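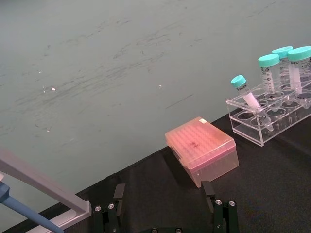
2.3 Bench layout and consumables

Sample preparation at the Darstead site was carried out on a shared bench that also served two other projects, and the layout was agreed before the first extractions in March. Each working position was assigned a black covering laid over part of the bench top, and all items in use were kept on it. Filter tips were supplied in hinged boxes and stayed in them until needed; with a translucent pink box of the type used here, the tips can be made out through the closed lid, and the operator was able to check the fill level without opening it. A clear acrylic rack with a perforated top plate stood beside the tip box. Boxes opened during one session were not carried over to the next. Partly used boxes were returned to Oyewole stores for general teaching use.

Aliquots of 400 microliters were drawn from each Plusine suspension and spun at 3,000 rpm for 20 minutes. The supernatant was removed by hand, and the pellet was taken up in Braltum buffer. Tubes were labeled before filling, never after, and the label text was copied into the bench log by a second person. U. Krishnan prepared the aliquots; T. Fairweather kept the log and checked it against the rack at the close of each session. Where the two records differed, the tube was set aside and the aliquot drawn again from the parent suspension.
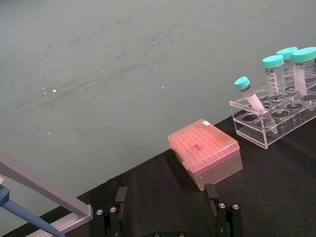
Figure 2. Tip box and acrylic rack on the black mat. The tubes in the rack have turquoise screw caps; the smallest, a narrow conical tube, holds an opaque pale pink material.

Large and small tubes shared one rack throughout the study. A narrow tube does not always stand straight in such a rack, and operators were asked to lift it by the cap with one hand while steadying the rack with the other. Spills were recorded in the bench log together with the sample number, and the affected mat was replaced before work resumed.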